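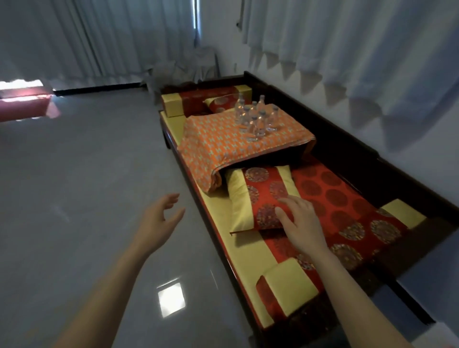
2018년 6월 5일

오늘도 새벽 네 시에 눈이 떠졌다. 이 정도면 습관이다 싶어서 그냥 일어나 보리차를 끓였다. 엄마 집에 내려온 뒤로 잠이 영 얕다. 서울에서는 알람을 세 개씩 맞춰도 못 일어나던 사람인데 ㅋㅋ 시골 공기가 좋아서 그런가 했더니 엄마 말로는 낮에 커피를 그렇게 마셔대니 당연하단다. 맞는 말이라 대꾸도 못 했다.

아침 먹고 번역 원고를 조금 봤다. 그웬돌린 하다드의 에세이인데, 할머니 집에서 낮잠 자던 이야기가 나오는 장이 제일 어렵다. 단어는 쉬운데 문장이 자꾸 옆길로 샌다. 600단어짜리 한 꼭지를 붙잡고 점심때까지 끙끙댔다. 그래도 읽다 보면 나까지 졸린 걸 보면 잘 쓴 글이긴 하다!

점심은 열무국수. 엄마는 올해 열무가 억세다고 계속 투덜거렸는데 나는 두 그릇 먹었다. 먹고 나서 잠깐만 누워 있는다는 게 한 시간 반을 잤다. 꿈에 옛날 살던 골목이 나왔고, 문방구 아저씨가 나한테 외상값 70원을 갚으라고 했다. 깨고 나서도 한참 억울했다. 나는 외상한 적이 없는데.

낮잠을 길게 잔 날은 늘 좀 죄지은 기분이 든다. 외할머니는 생전에 여름 낮잠은 보약이라고 하셨고, 점심상 물리면 온 집안 불을 다 끄고 식구들을 강제로 눕히셨다. 어릴 땐 그 시간이 그렇게 싫었다. 잠은 안 오지, 선풍기는 할머니 쪽으로만 가지. 지금은 누가 그렇게 좀 눕혀줬으면 좋겠다.

저녁에는 하버퍼드에 사는 동생이랑 통화를 했다. 10월에 들어온다고 한다. 엄마는 벌써 이불 걱정이다. 아직 넉 달이나 남았는데 솜을 새로 틀어야 하느니 마느니, 나더러 내일 읍내 이불집에 같이 가자신다. 가는 김에 도서관 책도 반납해야지. 연체된 지 꽤 됐다.

지금 열한 시 반인데 눈이 말똥말똥하다. 커피는 오늘 두 잔밖에 안 마셨다. 보리차나 한 잔 더 마시고 원고나 몇 줄 더 봐야겠다.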